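Wistness Magazine, 20 March 2020

The robots that learn by tidying up

I have a confession to make before we get into the science. I'm a terrible sorter. My cutlery drawer has batteries in it, and my sock situation is beyond help. So when I was offered a day at the Dandow lab, where a group has been teaching robot arms to sort toy blocks by colour, I said yes before I'd finished reading the email.

The project is called Eson, and the idea behind it is one I could follow even before my first coffee. Most robots that learn from people do it by copying. Somebody guides the arms through a job over and over, the computer stores every movement, and a program tries to work out what to do the next time it meets something similar. The trouble is that people demonstrate jobs beautifully. We reach, we grab, we drop the block where it belongs, and the robot never finds out what to do when a grip slips or a block lands in the wrong spot.

The Dandow group tried something a bit cheeky. They asked their demonstrators to make mistakes on purpose — grab a block by its corner, head for the wrong container — and then fix them. The full collection runs to 357 demonstrations, all of them block sorting, and 96 of those include a deliberate blunder and its repair. I got to contribute a few blunders myself (finally, a field that values my skills!).
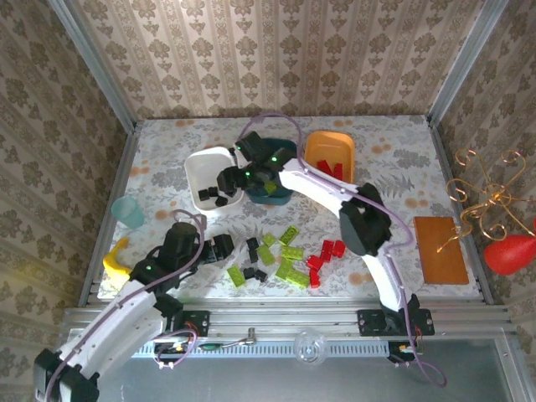 Why use two arms when one could pick up every block? The group wants the method to carry over to jobs that need two hands, such as holding a container steady while something goes into it, and arms that share a table also have to learn to keep out of each other's way.

That second part is harder than I'd imagined. I spent a good chunk of the morning watching arms dither over the same patch of table like two polite people at a doorway. The program plans a short burst of movement for both at once, then looks again and replans, and you can sometimes catch the moment it changes its mind.

And the result? With the ordinary demonstrations alone, the program finished 7 of its 11 test rounds. With the blunders mixed in, it finished all 11. I'd call that a lovely result, though the researchers were much more cautious over lunch. Eleven rounds is a small test, every one of them used blocks, and a block is a very forgiving thing to pick up. They'd like to see how the method copes with cloth, which flops about and never sits the same way twice.

There's also an argument going on about how many mistakes are too many. An earlier batch leaned so heavily on fumbles that the program started copying the fumble as well as the fix, and the arms would wander off towards the wrong container before coming back. I watched a recording of that one three times and laughed at every viewing.

A second lab, Antwi, is planning to repeat the whole thing on its own arms in May, with new demonstrators and its own set of containers. I've asked if I can come along for that one too, and I've offered to bring the contents of my cutlery drawer.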